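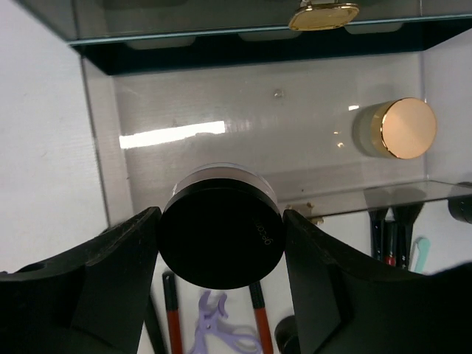 October 26, 2024

Makeup drawer day! I've been putting this off since May, and my vanity has been such a mess that I kept buying things I already owned (I found three of the same brow pencil, don't tell Riku). So I made tea, put on that long podcast Nyokabi keeps sending me, and got going.

The clear acrylic drawers are staying. I went back and forth on it, because they show every speck of powder, but I like seeing what I have without digging. Round jars get the wide shallow drawer from now on. The one with the gold cap goes far right, and the big one with the black lid can go in too, as long as I stop stacking things on top of it. Lipsticks go underneath, lying down.

Threw out a dried-up mascara, two sample packets and a blush I wore to Kamrul's wedding and never again. Kept the perfume from Mom even though it smells like a church basement. Couldn't do it.

The tabletop needed two rounds of wiping and there's still a foundation ring near the mirror, ugh. I'll try rubbing alcohol tomorrow. Nail polish is still in a shoebox under the bed and I'm too tired to even look at it tonight.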